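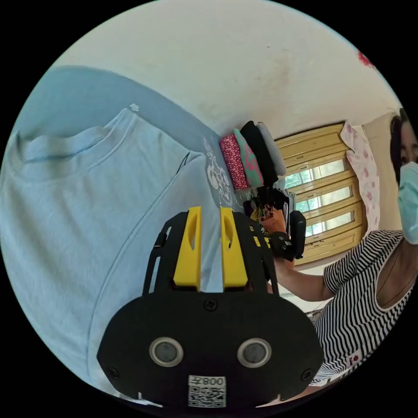 *Kosen sweatshirt, light blue. Collar and shoulder seam.*

Bought in August, worn loads, still my favourite. Wide ribbed collar, sits nicely. Knit is soft but creases if you leave it in a heap. Paid 17 quid. Sleeves a bit long on me, Wing-sze says theyre fine.
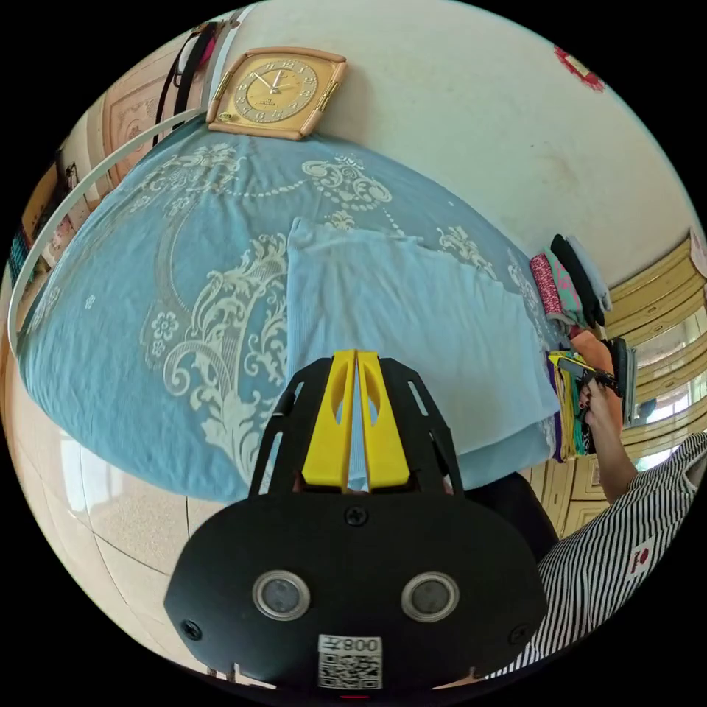
Last changed: Friday, April 17, 2020

Folding: pale blue ribbed thing on the bed, rough rectangle, good enough for me. Bulky knits take up half a drawer so fold the sleeves in frist. Washed mine up to 13 times, cool, no bobbling yet. Would buy agian in grey.

8/10. C. Tam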